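How do I stop wool sweaters from pilling and shedding?

Posted in Laundry & Clothes

Banafsheh Ghaffari
So I moved into a drafty old place and I've been living in sweaters, and every one of them looks ten years old by now. I wash them on cold, I use the gentle cycle, and I still get those little balls under the arms and fuzz all over my black pants. Is it the washer? Is it me? I've already gone through 4 of those cheap shaver things and the last one chewed a hole in a cuff (my favorite one, of course).

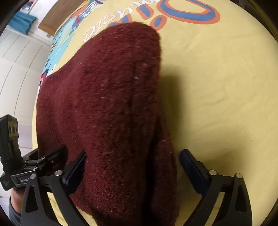 Fallham, December

The fuzzy ones are the worst for picking up lint, and I can't tell what's pilling and what's just stuff from the dryer. I don't want to spend 200 dollars replacing everything. Help!

zurnotis_knits
Pilling is friction, so your underarms and wherever your bag rubs are always going to go first. Turn everything inside out before it goes in and skip the fabric softener. And please stop putting them in the dryer!! I'd wash a lot less too. I wear a sweater five or six times with a T-shirt under it and just air it overnight.

olness141
just buy cotton

Mrs. Nazari
I have to disagree about cotton, mine pills just as badly as anything else. What worked for me was getting rid of the shaver and buying a sweater comb. They're cheap and you go slowly, in one direction, holding the knit taut with your other hand. 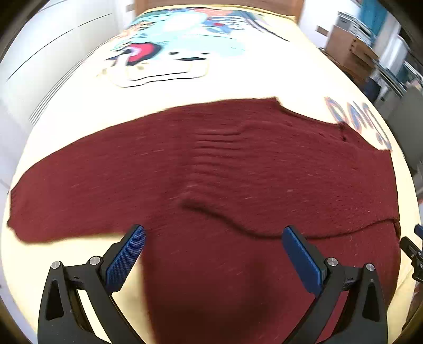 Combing is also a lot easier on a big flat surface than on your lap. I used to do it in front of the TV and kept snagging the same spot. A bed is perfect, and a dark maroon sweater on a cream-colored duvet like that is about as easy to see as it gets, but put an old sheet down first or you'll be picking fuzz off the bedding for a week. Do the sleeves last, they take me forever. For lint that's sitting on top, use a damp rubber glove before you even touch the comb. Then fold it, don't hang it, or you'll get those shoulder bumps and be back here with a new thread.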